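Brustley's clothes swap is back, and it's got a proper home

I'd more or less given up on the Brustley clothes swap. It went quiet last spring when the old chapel hall shut for roof repairs, and every time I asked in the library I got a shrug and a leaflet about something else. So imagine my delight when I walked past the former Akyol dry cleaner's on Rutlow Road and saw a hand-painted sign in the window: SWAP SHOP, OPENS 10AM, BRING A BAG.

I went home and got a bag. I got three, if we're being truthful, and one of them had been sitting behind my bedroom door since Christmas.

If you never went to the old one, it works like this. You bring clothes that are clean and still have some life in them, you get a token for each piece, and you spend your tokens on whatever takes your fancy. Coats and boots cost two. Children's things don't need tokens at all, and you can take what you need up to age 11. There's a pound to pay on the door, which goes towards the heating (and you'll want the heating, the front of that shop is all glass).

What's changed is that it's now open most of the week. The chapel swap was one morning a month, and you had to be there on the dot or you'd be left with the holiday T-shirts and the odd ski sock. Now it runs from 10am to 4pm, with a late opening until 7pm in the first week of each month for people who work. The lease is for 17 months to begin with, at a rent the landlord has kept low while the rest of the parade is half empty.

The opening morning in February brought in 161 people, according to the clicker on the door. I was one of them and I can tell you it felt like more. The queue went back past the chip shop! A woman in front of me had come over on the bus from Muvach with a suitcase on wheels, and she left with it just as full as when she came, which I thought was marvellous. 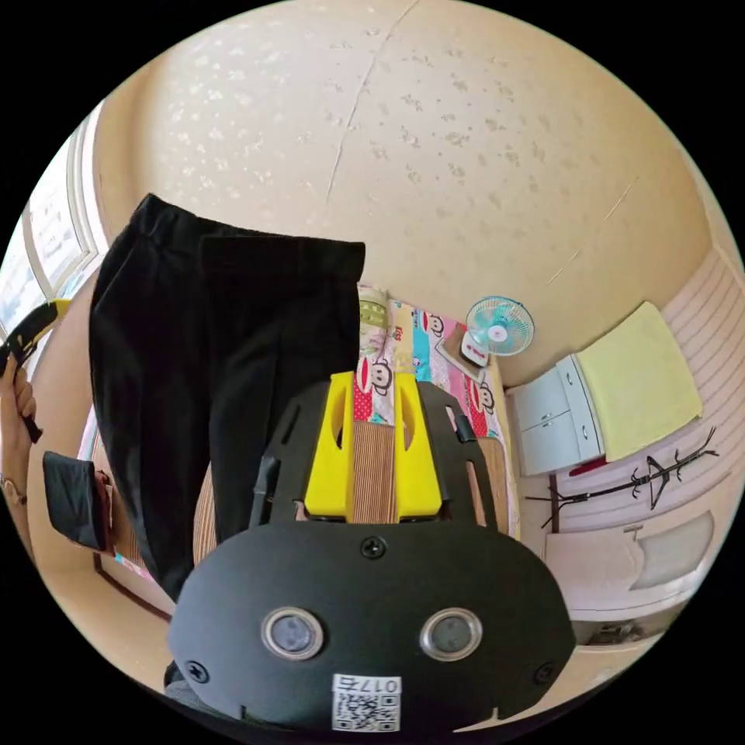
My own haul was a navy wool jumper, a raincoat that needs one popper replacing, and a skirt I'm still not sure about but which felt like a bargain at a single token. I also came very close to taking home a blouse I'd handed in myself 20 minutes earlier. It looked so much better on somebody else's rail.

There's a mending table at the back too, where you can have a go at a hem or a button with someone on hand to show you how. I sat there for ages. I've been turning up trousers with iron-on tape for most of my adult life and it was a bit of a shock to find out that a blind hem takes 23 minutes and looks as if you'd paid for it. The table has two sewing machines at the moment and could do with another, so if you've got one gathering dust in the loft, they'd love to hear from you. It'll need to have a working foot pedal.

A few grumbles, because it wouldn't be Brustley otherwise. The changing cubicle is tiny and the curtain doesn't quite reach. Parking on Rutlow Road is as bad as ever, and the council's plan to take out 6 spaces for the new crossing isn't going to help — I'd walk or get the bus if you can. A couple of people also told me the men's rail was thin, and I had a look and they were right. It was mostly ties. If the men in your house have wardrobes they haven't opened properly since they retired, now's the time to go in.

They can't take underwear, pillows, duvets or anything with a broken zip unless you're planning to fix it at the table. School uniform is very welcome, badges and all, and there'll be a separate uniform week in the summer holidays so that everyone isn't scrabbling about at the end of August.

You can keep up to 10 tokens from one visit to the next. After that they'd like you to spend a few or pop them in the jar by the till, where anyone who's come without a bag can help themselves.

The swap shop is at the Muvach end of Rutlow Road, two doors down from the chip shop. Drop-offs are taken until 3.30pm, and please don't leave bags on the step overnight.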